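Where Does Wood Grain Come From?

A tree grows a new layer of wood under its bark every year. Wood made in spring is pale. Wood made later, around August, is darker. Together they make one ring.

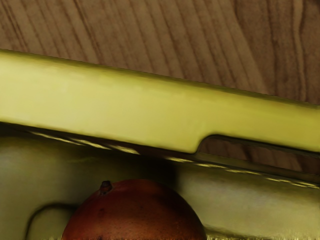

Count the rings on a stump and you know the tree's age. An old oak stump in Trundton has 104 rings.

Boards are cut along the trunk, so the rings show up as long or wavy lines - the grain. Knots are places where branches grew.
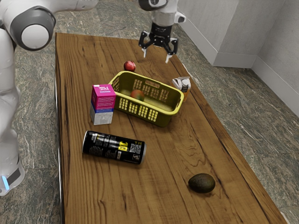 Try It

Find a wooden table at home. Can you spot a knot?

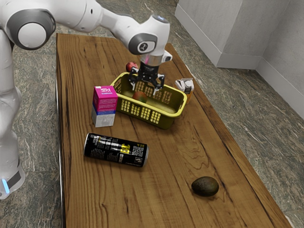 A long wooden table.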